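Wornau sets labeling rules for rendered rooms in housing listings

The city of Wornau will require housing listings to identify interior images that were produced by computer, under a rule approved this week by the city's consumer office. The rule takes effect in October and applies to homes offered for sale and for rent, including units still under construction.

Under the text, any listing image that shows a room as a rendering must carry a plain-language label in the image caption or directly beside it. The label must use the word "rendered" or "simulated." Terms such as "artist's view," "concept" and "preview" will no longer meet the requirement when they appear alone.

The rule sorts listing images into three categories. The first covers unaltered photographs, which need no label. The second covers photographs of existing rooms in which furniture, wall color or lighting has been changed by software. The third covers rooms that exist only as a computer model. Images in the second category must be labeled "altered," and the listing must include at least one unaltered photograph of the same room.

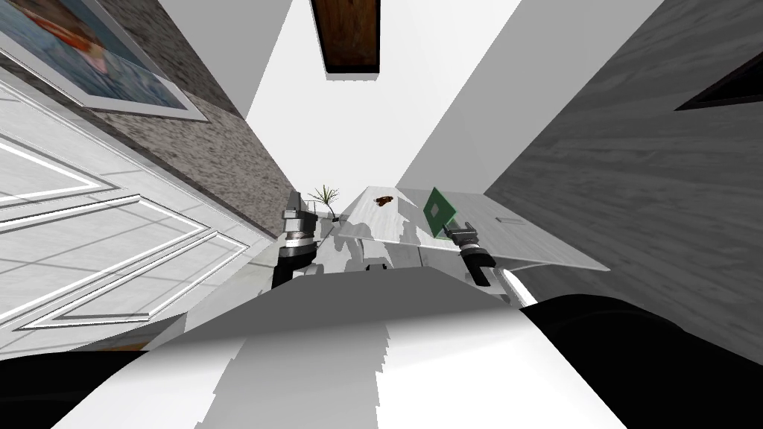
A computer-rendered interior with a white tabletop.

The consumer office said it drafted the rule after a review of complaints from renters and buyers. Most of the complaints concerned finishes and dimensions. Renters reported countertops, flooring and window sizes that differed from those in the listing, and several said they had signed a lease before seeing the unit in person.

Stone and wood patterns received a separate section in the review. A marble texture in a computer model is an image applied to a flat surface, and it gives no information about whether the installed counter will be natural stone, engineered stone or a printed sheet. The same is true of wood grain on floors. The rule therefore requires a listing with third-category images to include a written schedule of finishes for the kitchen, bathroom and main living area. The schedule must name the material type for each surface. A brand or trade name may be added but cannot replace the material type.

The office used the flooring line Trokodwood as its model for how a trade name should be entered. A schedule that reads "Trokodwood, light" would be returned for correction. One that reads "vinyl plank, Trokodwood, light" would be accepted.

Camera settings are also covered. Wide virtual lenses can make a small room look deeper than it is, and straight edges near the sides of the image can bend or spread apart. The city did not set a maximum field of view, as an earlier draft had proposed. Listings must instead state the floor area of each rendered room and the ceiling height at its lowest point. Where a wall is removed or made transparent to place the virtual camera, the caption must say so.
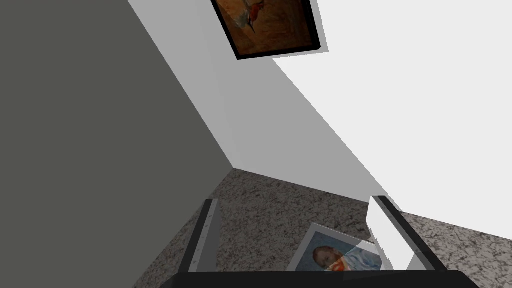 A computer-rendered room corner with a robot gripper above a framed portrait on the floor.

Text: Colleen Batsford, Housing and Planning Reporter

The two listing services that handle most of the city's rental traffic were consulted during drafting. Tiltora, the larger of them, said in a written response that it would add a required field to its upload form. An agent or owner will have to choose an image category before a file can be published. Images already on the service will be marked "category not stated" until the account holder updates them.

Tiltora asked the city to exempt floor plans and exterior site drawings. The final text exempts floor plans. Exterior drawings are outside the scope of the rule and may be taken up later with the building department.

The developer of Carré, an apartment project on the east side of the city, filed the longest comment. It argued that finishes in a new building are often selected after marketing begins, and that a schedule prepared early would need repeated changes. The consumer office accepted part of the argument. A developer may enter "not yet selected" for a surface, provided that the rendered image of that surface is labeled as a placeholder and the schedule is updated before a purchase contract is signed.

Enforcement will be based on complaints. The office does not plan to inspect listings on its own initiative during the opening period, which runs for three months from the effective date. Account holders whose listings do not comply in that period will receive a notice and a link to the labeling guide. After it ends, an account holder will receive two written warnings before a fine is assessed. The fine schedule is to be published separately.

A tenant or buyer may also use a missing or incorrect label as evidence in a deposit dispute. The rule does not create a new right to cancel a lease or contract, and existing remedies under housing law are unchanged.

Printed brochures are covered if they are handed out within city limits. Social media posts are covered when they contain a price or a link to a listing. Images in sales offices, including those on display screens, must be labeled at a size readable from normal viewing distance.

The labeling guide and a blank schedule of finishes will be available from the consumer office's service counter and on the city website before the rule takes effect.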